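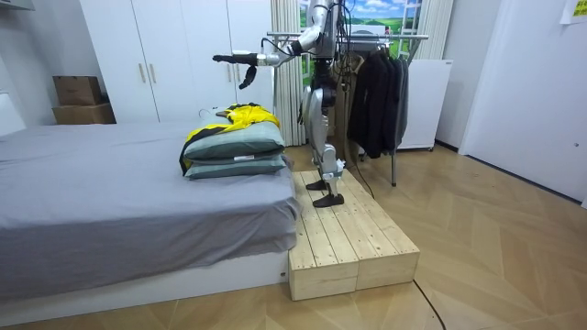
4. Collection points and what came through them

4.1 Setting

Brindale is a small town with a single main shopping street and two smaller parades. The winter clothing appeal has been run there under the name Stiseo for several years. Residents leave clean clothes at a shop counter, the shop passes them on to a sorting room, and the sorted items go to families who have been referred by schools, health visitors or the housing office. No money changes hands and donors are not asked for their names.

Four shops took part in the season we studied: a parcel and printing shop, a dry cleaner, a bakery and the Ojeda hardware shop. They were chosen by the appeal's organisers before our study began, and we had no say in the choice. Each was given a lidded bin, a poster and a pad of slips. Shop staff were asked to fill in one slip for each bag, giving the date and ticking one of three boxes for adult, child or mixed.

4.2 How the slips were used

We had expected the slips to be filled in unevenly, and they were. Staff at the bakery filled them in when the shop was quiet and left them when there was a queue. At the dry cleaner the slips were filled in at closing time from whatever was in the bin, so the date is reliable but the time of day cannot be recovered. The hardware shop kept its own notebook and copied it on to the slips at the end of each week. Where the notebook and the slips disagreed we used the notebook.

For this reason we treat the slips as a record of bags and not of items. Item counts come only from the sorting room, where Azucena Valdovinos drew a sample of 100 items and recorded the type, size and condition of each. Of these, 64 were passed as ready to give out. The remainder were set aside for washing, mending or textile recycling. The most common faults were missing buttons and broken zips. Stains were less common than the sorters had told us to expect, and were found mostly on children's coats.
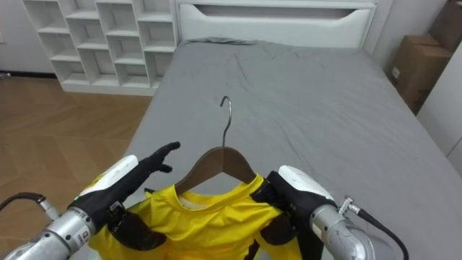 Figure 2. Yellow shirt on a wooden hanger, with two robot arms reaching over the bed.

4.3 Interviews with shop staff

Clotilde Collet carried out the interviews, which took place in the shops during working hours. They were short and were often broken off when a customer came in. Notes were written up the same evening. Staff were asked how they came to take part, what they did with the bags, and whether the bin had been a nuisance.

Space was the complaint raised most often. The bin at the parcel shop stood by the door, where people waiting with large boxes had to step around it. It was moved behind the counter after the first fortnight. From then on donors had to hand their bags over in person. Staff there felt that this made people stop and talk, and that some donors liked it and others clearly wanted to leave the bag and go. We cannot say from the slips whether the move changed the number of bags, as the weather turned colder in the same week and all of the shops became busier.

The second complaint concerned collection. The van was meant to call twice a week but missed calls were frequent, and the dry cleaner twice had to store full bags among customers' own clothes. The owner was worried about mixing them up and began to tie string round the donated bags. The other shops took up the same method later in the season at the suggestion of the van driver.

Staff were also asked about unsuitable donations. All of them had been handed things outside the terms of the appeal, including bedding, toys and a box of saucepans. Most had accepted them. One bakery assistant told us that she found it hard to refuse someone who had carried a bag up the hill, and that she would sooner sort it out afterwards. The poster did list what could be given, but it hung above the bin and the print was small.

4.4 Closing date

The poster gave January 17, 2020 as the last day for donations. Bags continued to arrive after it, and the hardware shop went on taking them until March, when its bin was finally returned. These late bags are left out of the figures given above but were sorted and given out in the same way. Cletura, the firm that lent the van, had by then ended its calls, so the late bags were taken to the sorting room by shop staff in their own cars.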